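Chapter 4

Light on the Table: Lamps, Bulbs and the Small Work Surface
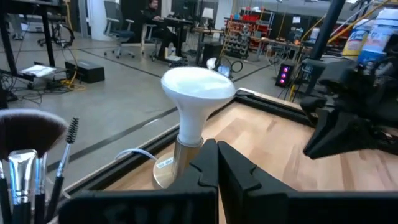
Figure 4.1 A large white bulb in a brushed-metal socket on a butcher-block tabletop, with makeup brushes at lower left.

38 shares 2 comments

Most people choose a table lamp the way they choose a birthday card, in a hurry and by the colour. They then spend years leaning toward it, squinting. The lamp in Figure 4.1 has no shade at all, so whatever can be said for it or against it comes down to the bulb, the socket and the flat round base underneath.

Chapter 3 dealt with light that arrives from the ceiling and is nobody's fault in particular. In this chapter we move down to bench height, where the person doing the work usually chose the fitting and has to live with it. Our running case is the grooming table: a surface on which someone applies colour to a face, by artificial light, and then walks outside to be judged by daylight.

Asuka Sakai taught stage makeup at Mumville for many years and used to set her first-year students a short exercise. Each did half of a partner's face under a warm lamp and the other half under a cool one. The class then went out to the car park. In her notes from May of one year she records that "the left halves looked embalmed and the right halves looked sunburnt, and everyone blamed the brushes."

The brushes were fine. We shall meet the same complaint from painters, model makers and people who tie fishing flies, and the tools are generally fine there too.

4.1 What a bare bulb does

A shade hides the source and sends the light somewhere. Take it away and the bulb throws light wherever its own shape allows, including into the eyes of the person seated in front of it. A broad bulb with a diffusing white finish spreads that glare over a larger area and softens the edges of shadows. A small clear one of the same output does neither, and looks terrific in cafés.

Glossy things nearby join in. A polished ferrule will return a neat little copy of the lamp, often tinted by whatever else is in the room. Timber is more forgiving, though a pale top bounces a fair amount of light up under the chin, a direction from which few faces benefit.

4.2 Reading the label

Fittings commonly carry a label stating the largest wattage they may safely take. It is printed in type that can be read only under a good lamp. Readers should find the label on a lamp of their own before going further, and copy it out in full. Zineb Hamdy's survey of rental flats, discussed in Section 4.5, turned up more than 40 lamps whose owners had never looked.

Before you begin, you will need a table lamp, a sheet of white paper, a tape measure and one object whose colour you are sure of. You may be less sure of it by Section 4.3.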